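The mosquitoes showed up early in Bradville, so in September I went back to the plug-in kind of repellent. I had used coils the summer before and got tired of the ash. The refills came from Clirex, two streets over, and I paid for 5 of them at once.

The changeover is simple. Unplug the heater, unscrew the old bottle, take the cap off the new one without bending the wick, and screw it in until it stops. I keep the wall strip at the back of the table for this - it hangs from a hook under the fish card, so the sockets are easy to reach.
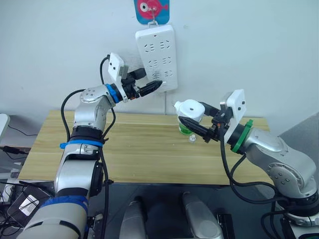
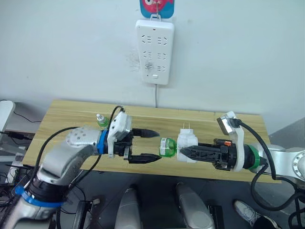
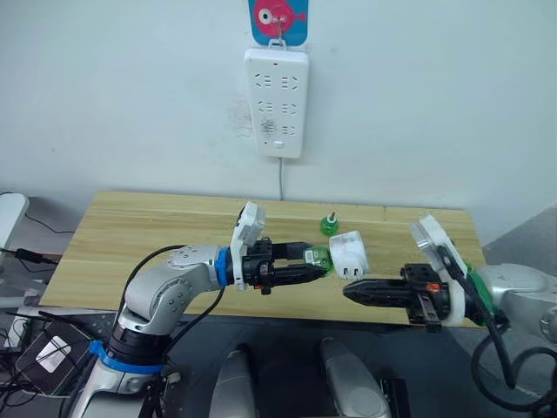 *Power strip on the wall, refill job on the table.*

Two things I have learned. Keep the bottle upright once the cap is off, and don't overtighten it - the plastic thread on my last heater cracked that way. I also write the month on the bottom of each refill with a marker. One lasts me seven weeks if I only run it at night.

Next up is the window screen in the back room, which has a tear near the latch.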